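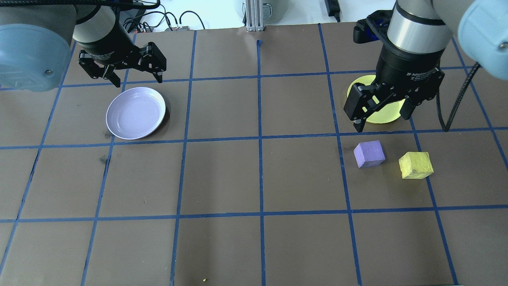 One reader of the February page wrote in to ask why the planner kept sending both arms through the same cell when the grid map clearly had them on separate sides. The short answer is that the map only decides where the objects are. It does not reserve space for the arms. Reservation is a separate step, and the February page left it out.

2026-09-29
By the Rulleck tooling desk

This page covers the missing step: setting up cell reservations for a two-arm tabletop cell, using a taped grid as the shared reference. It assumes you have Rulleck running, both arms calibrated to the head camera, and the Barta planner installed. If your hand-eye calibration is more than a few weeks old, redo it first.

Step 1. Lay out the grid

Use tape that contrasts with the table. Blue on brown works well under most lights. The strips do not have to be perfectly square, but each crossing has to be visible to the camera, so press the tape flat where two strips meet. Lifted tape throws a shadow and the line finder will report two edges where there is one.

Do not worry that the lines running away from the camera come closer together toward the back of the table. That is perspective, and the fit in step 2 takes care of it.

Step 2. Fit the grid

Move both arms clear and run:

rulleck grid fit --source head --color blue

The tool finds the crossings, fits a flat plane through them, and writes grid.yaml. Look at the residual it prints. We accept anything under 9 pixels for coarse placing. If you get more than that, the usual cause is a strip that the tool has joined to a cable or a table edge. Set a mask over the back of the table and run it again.

Cells are named by row and column. Row 0 is the far row, column 0 is on the left as the head camera sees it. The arms use the same names, whichever side they are mounted on.

Step 3. Register the objects

Start with a few simple shapes. We use two plates and two foam cubes, one purple and one yellow. Each object gets an entry with a color range, a rough height and a grasp type:

purple_cube: grasp top, height low
yellow_cube: grasp top, height low
white_plate: grasp rim, height flat
yellow_plate: grasp rim, height flat

The two yellow objects need some care. Color alone will not separate a yellow cube from a plate with a yellow-green rim, especially once a gripper is hovering over the plate and hiding the middle of it. Turn on the shape check for both entries. The detector then asks for a filled blob for the cube and accepts a broken ring for the plate.

A pale plate is a different problem. If its shadow is strong, the detector may pull the center toward the shadow side. Lower the shadow gain until the reported center stops moving when you switch the overhead light.

Step 4. Turn on reservations

Open barta.yaml and set:

reserve: true
reserve_margin: 1
hold_timeout_ms: 955

With a margin of 1, an arm that plans a move into a cell also holds the cells next to it. That sounds wasteful, but an open two-finger gripper plus the wrist above it takes up more room than the fingertips suggest. A margin of 0 is fine for checking the logic in simulation. Do not use it on hardware.

Cables are not in the arm model. If one drapes onto the table, mark the cells it touches as blocked:

barta cell block 1,4

Column numbers will differ on your table. Blocked cells are left out of every plan until you clear them.

Step 5. Test with both arms

Start the reservation server on port 3511 and send each arm to a pose above its own plate. Keep the grippers open and stop short of contact. The status view should list two holds and no conflicts. Then ask the right arm for a cell the left arm already holds. It should wait until the timeout and return a refused plan. If it moves instead, the arms are reading different grid files — check the path in each driver.

On our Drisden bench we ran this test 54 times before letting either gripper close on anything. Two early runs failed because the left driver had cached an old grid.yaml. Restarting the driver cleared it.

Known problems

Refitting the grid while a hold is active drops the hold without a warning. Park both arms first.

The Karkent viewer draws reserved cells one refresh late. Trust the status view when the two disagree.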